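Parncombe furniture reuse store reopens with small cabinets up front

PARNCOMBE, 2019-02-11 -- The Goh furniture reuse store has reopened after being closed for most of January, and the first pieces on sale are small wooden cabinets meant for a tabletop or the end of a counter.

The store took in 334 items of furniture last year, according to its yearly report. Of those, 133 were small storage pieces such as spice cupboards, bedside units and tabletop cabinets. Most had been given away by people moving to smaller homes.

Staff used the closure to repaint the back wall, fix a leak over the loading door and go through the stock. Each piece with doors or drawers was checked for loose hinges, missing handles and splits in the wood before it got a price tag.

One of the cabinets has brown wooden doors with black handles and slatted bars around its upper shelf. It is small enough to stand on a table. 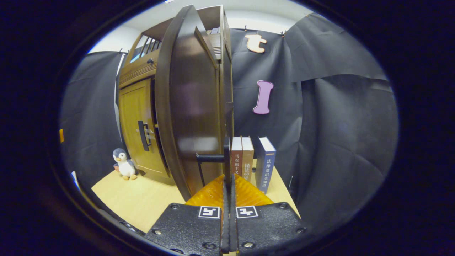 The cabinet with one door swung open. The closed door has a recessed rectangular design.

Prices for the small pieces start at $16. Larger items, including wardrobes and dining tables, are in the rear hall and are priced one by one. The store will hold a paid item for three days. After that there is a storage charge.

The cabinet has an open shelf on top with room for a row of books and a bottle. Under that is a drawer with a round dark knob, then a band of horizontal grooves across the front. The two doors at the bottom close over a space with a single shelf inside. Pieces like this tend to go fast -- last year most of the small cabinets sold within a week of being put out.

The store asks buyers to measure before they come. Returns are accepted only if a piece has a fault that was not marked on the tag.
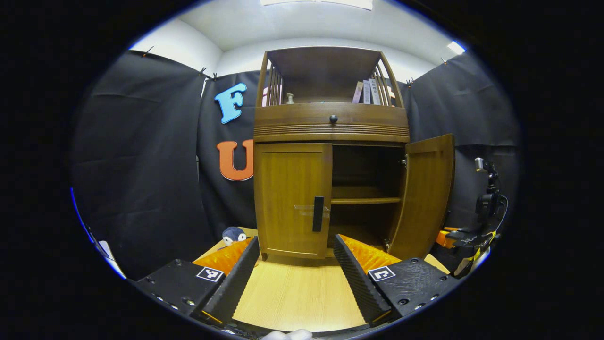
Deliveries and drop-offs

Delivery inside Parncombe is again being handled by Cirix, which also carried the store's furniture last year. Small cabinets can be taken home the same day by anyone with a car. Shelves and drawers should be emptied and doors tied shut for the ride.

Drop-offs are being taken at the side entrance on Skiris Road. The store is looking for bookcases, small cupboards and kitchen chairs. It is not taking mattresses, glass-topped tables or anything with missing legs. People with more than 3 large items are asked to call first so that space can be cleared in the hall.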